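Bring back the boring bus

November 29, 2022

Denness is cutting the 6 bus in February. You probably heard. Or you didn't, because the notice went up on the pole outside the library and no place else, and it was laminated so the rain got in at the bottom and you can't read the dates.

I've been riding that bus on and off since high school. It goes from Dristanwood down the hill, past the clinic, past the old Kaczmarczyk bakery that is now a phone shop, and out to the Gillotden apartments. Takes 30 minutes if the train gate's up. It is not a nice bus. The heater blows on one seat only. But it goes where people need to go and it goes there all day, and that second part is what the city seems to have stopped caring about.

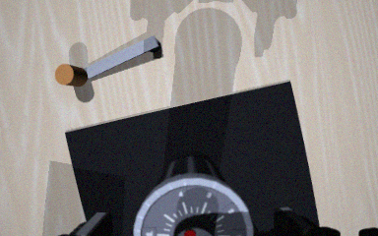
The plan, as far as I can make out, is to swap it for a "flexible ride" thing. You open the app, you ask for a van, the van comes. Within an hour, they say. Sounds great if your whole life is optional trips. Try it with a shift that starts at six. Try it with a kid and a dentist appointment you waited since summer for. An hour's window isn't a schedule, it's a guess.

And the app. My mother doesn't have a phone that runs the app. Her neighbor has one but won't put a bank card on it, which I think is pretty reasonable. There's a number you can call, yes. I called it. Hold music, then a recording telling me to use the app.

Anyway. The city's argument is ridership. 2468 boardings last February, down from the year before, and so the route "does not meet the threshold." OK. But look at what happened to the route in between. They took off the late run. Then they took off every second run in the middle of the day. Then they moved the clinic stop across a four lane road with no crosswalk. You make a thing worse a little at a time and people quit using it, and then you hold up the number like it fell out of the sky.

I'd quit too. I did quit, for a while, I bought a car that cost me more in its first winter than a year of bus passes. Most people I know at Gillotden did the same or leaned on a cousin. So now we've got all those extra cars on the hill road and the same city wants a study on why the hill road is jammed.

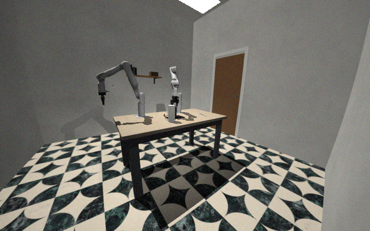 What bugs me most is how little money this is. The saving is 300 dollars a day. That's their figure from their own handout. For that you get a driver, the fuel, and a way for half the east side to get to the doctor without begging a favor. I can't think of anything else the city buys that does so much for so little, and I include the fountain.

People say to me, well, empty buses are a waste. I get it, I've sat on that bus alone at two in the afternoon. But a sidewalk is empty most of the day too and we don't roll it up. The two o'clock run is empty-ish so that the person who got sent home early from work isn't standing out there till five. The point is you don't have to plan your life around it. Once you have to plan around it, it's a different service and a worse one and you should call it that. 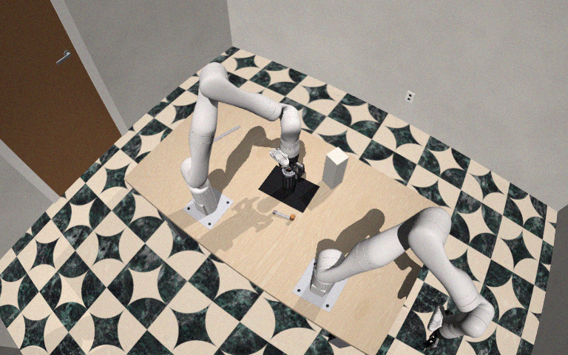 I'm not against vans. For the far end past the reservoir, where the houses are spread out and a full size bus can't turn around, sure, send a van. That would be adding something. Nobody out there has anything now. But taking a line that works for people on foot and turning it into a booking system, no.

Also, small thing, the bus is where you see people. I know who had surgery and whose boy is back from the navy and who's selling firewood this year becuase of that bus. You don't get that in the back of a van with one other passenger looking at their phone. I don't know how you put that in a ridership report. Probably you can't.
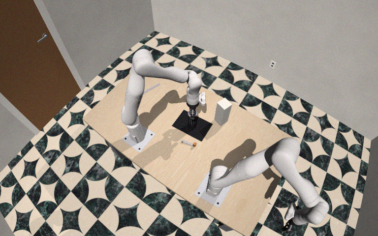 Two robot arms on a wooden table, patterned tile floor.

What I'd ask for is not much. Keep the 6 through the summer. Put the midday runs back, all of them, and the clinic stop on the clinic side. Print a timetable, on paper, and leave a stack at the library and the grocery store. Then count again. If it's still low after a fair shot then fine, lets talk, and I'll come to the meeting and say so.

The meeting is at town hall, upstairs, and it starts at seven. The last 6 bus leaves town hall at 6:40. So if you're coming from Dristanwood you'll need a ride home. Ask me, I've got room for three.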